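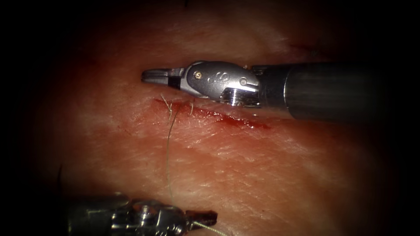

The first thing Berenice Villaseñor does on a Wednesday morning is pull on the wrists. Gently, mind you! She takes each instrument between finger and thumb, bends the jaws left, then right, then opens and shuts them while holding the whole thing up to her ear. I asked what she was listening for. "Grit," she said, and handed me one so I could have a go. I heard nothing at all, which she told me was the correct answer.

I'd come to the Ledesma training lab to spend a day with the people who look after its surgical robot, and I'd half expected laptops and white coats. There was one laptop. Mostly there were brushes, syringes of cleaning fluid, lint-free cloths and a very good lamp.

The robot itself is a two-armed Zemetti, and the arms are the easy part. They get wiped down, checked for play and left alone. All the fuss is at the far end, in those few centimetres of silver metal where the jaws meet the shaft. Inside each wrist there are cables running over tiny pulleys, and every movement the surgeon makes up at the console travels down them. If a cable stretches, the jaws arrive late. If one strand frays, the instrument goes in the bin (a yellow one, with a lid, and a form to fill in).

Thread is what finds out a tired wrist, apparently. You can nudge tissue about with a slightly sloppy instrument and never notice. Ask it to hold a fine suture in one set of jaws while the other set waits over the knot, and you'll know within a minute. Too little grip and the strand slides through, too much and it gets nicked, then snaps on the next pull.

So that's how Berenice and her colleague Olumide Garba test them. After cleaning, each pair goes on the arms and Olumide sits down to sew. He isn't a surgeon – he used to mend knitting machines – but his knots are lovely, and he's tied enough of them to feel a bad cable through the controls before the software flags it.

The setting up took longer than I'd imagined. The arms have to come in from opposite sides without their elbows meeting, and the camera wants to sit so that both tips stay in view when they cross. Olumide runs each joint to its limit and back, then touches the two tips together and looks at the screen. That morning they missed by a hair. He sighed, took the left instrument off, seated it again with a click I felt in my teeth, and the next try was fine.

Every instrument has a life count, too. Theirs are allowed 100 sessions, and Berenice writes the number in a notebook as well as on the system, ever since a software update in August wiped the lot. She had to work them all out again from the booking sheets. She's still cross about it.

I got my turn just before lunch. I dropped the thread four times, and Olumide kindly blamed the chair. Then he took over, tied off my mess and marked the pair fit for Thursday's class.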